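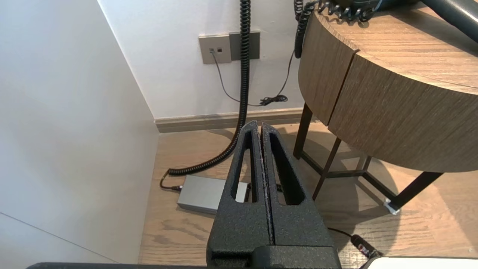 Studia guest rooms to reopen in May

Regulars at the Studia will be glad to hear that the old place is taking bookings again, with the doors opening one Friday in May after a long winter of painting, plumbing and a good deal of tea.

Manager Mounir Shawky told us he had missed the bustle more than he ever expected to, "even the early breakfasts". 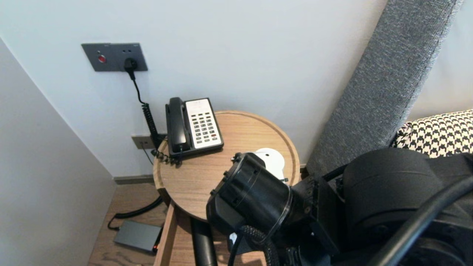 Rooms will cost £90 a night, or £115 with dinner, and Costel Husar is back in the kitchen with his much-loved plum dumplings. Bookings can be made at the front desk until 8pm.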